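About Trirkuvby

Trirkuvby writes the software that sits between a camera and a pair of robot arms. We make a motion planner, a perception module and a set of tools for recording, replaying and comparing runs. We do not build arms or grippers. Most of our customers already have those and need them to work together.

We started with one planner for a parts supplier in Stokcombe. There are now 18 of us, and the code runs on 60 workcells.

Our planner is called Griffiths. It treats two arms as one problem, so neither has to wait with its elbow out of the way while the other finishes. Flollidlow is the perception side. It finds objects that depth sensors handle badly – clear plastic, shiny tabletops, anything thin and coiled.
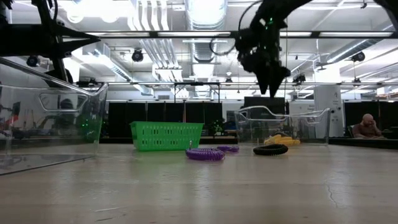
Two-arm bench with clear bins, a green basket and coil bands.

Every release goes through 400 recorded runs in replay before it goes near hardware. After that it gets 50 live runs on the bench, and a person reads the logs. If a grasp fails we keep the run and add it to the replay set.

Customers get the source for the parts they depend on, and support comes from the people who wrote the code. New releases go out in April and October. Older versions get fixes for two years.

We are based in Stokcombe. Visits to the bench are by appointment, mornings only.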